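Clokiteo Youth Football Club
Progress report to the Urent grant team
28 July 2025

Hi all,

Sarahí Varela here, writing from the clubhouse with the windows open and a stack of registration forms I should have filed last week. You asked for a short update before the second payment goes out, so I'll start with the good news: all four age groups have a full squad and a head coach for the fall! The under-11s were the last to come together. We lost their coach to a job in another state, and it took me most of July to find somebody who could do the evening sessions.

The money so far has gone where we said it would. League fees are paid, the portable goals are here (the netting on one was torn and Faridano swapped it without any fuss), and we've spent $831 on match balls and training bibs. I was hoping to get that last figure lower, but the under-15s needed full-size balls and those add up fast.
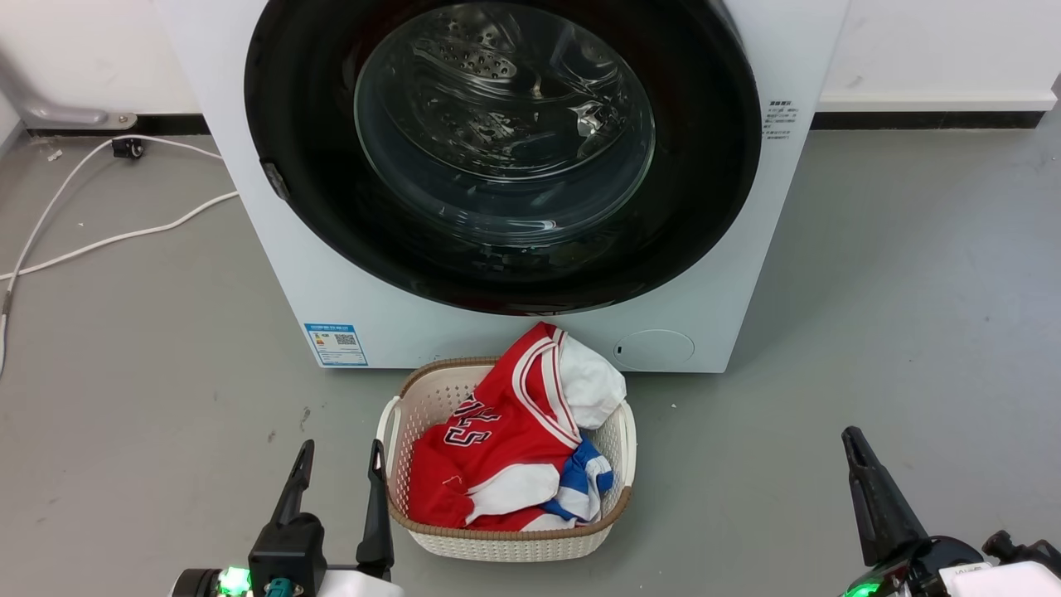 Travel is where I'm a little nervous. We budgeted for the short trips and then the league moved us into a group with Cárdenas, so there are now two long away days on the calendar - one of them with a very early kickoff. I have a quote for a bus and I'm still pushing on it. If the price doesn't come down, I'd like to move $300 over from the tournament line. Could you let me know if that's okay, or if you need a form from me first?

On the field, the under-13s have been a joy. They drew their first two friendlies and then won the third with a goal from a girl who had only ever played in defense before this summer (she asked to stay up front, and I can't really argue). The under-17s are thin at goalkeeper, so we're sharing one with the under-15s until school starts.

Still to do: first aid refreshers for two of the coaches, the field permit renewal, and team photos. I'll send the receipts in a separate email once I've scanned them.

Thanks again,
Sarahí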